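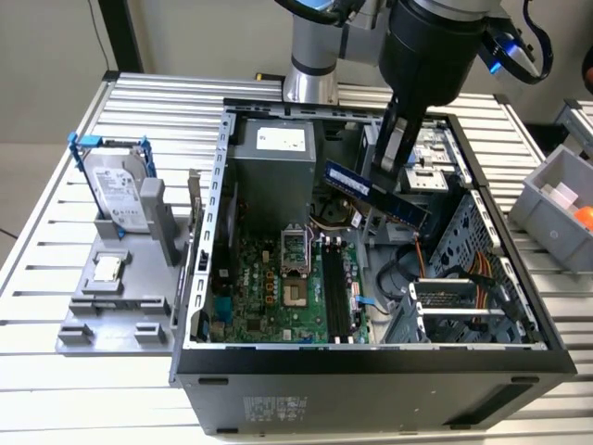
Teemu Seppälä
Backend engineer, rewards and claims, Nadport

Notebook, October

Thursday. Duplicate claims on the Cindimar slots gift links again. A player opens a link, taps Collect twice on a slow connection, and the coins are credited twice. Support had 6 tickets from overnight, all Android.

Pulled the claim log for one link, 700 rows. In 24 of them the same player ID shows up twice with the same link ID, always under a second apart. The uniqueness check reads from the replica, so the second request doesn't see the first. Lai (our queue service) passes both through because the request IDs differ.

Tried first: a short lock per player in the cache. Works on staging, but bonus wheel spins share the same key prefix and began timing out. Backed it out before lunch.

Tried second: unique index on player ID plus link ID in the primary, insert first, credit after. The second insert fails and the client gets "already collected". Replayed the log against it – no double credits. Median claim time went up by about 6 ms, acceptable.

Side issue: expired links. Bernura posts links with a 72 hour expiry, but our filter page hides them after 24. Two constants in two repos. The filter page should read expiry from the link record.

Open:
– migration needs the existing duplicates removed first, keep the earliest row
– decide whether to take back the extra coins (my vote is no, the amounts are small)
– grey out the Collect button on first tap, client ticket not written yet
– rename the wheel key prefix anyway

Index goes to staging tonight with the replay job left on.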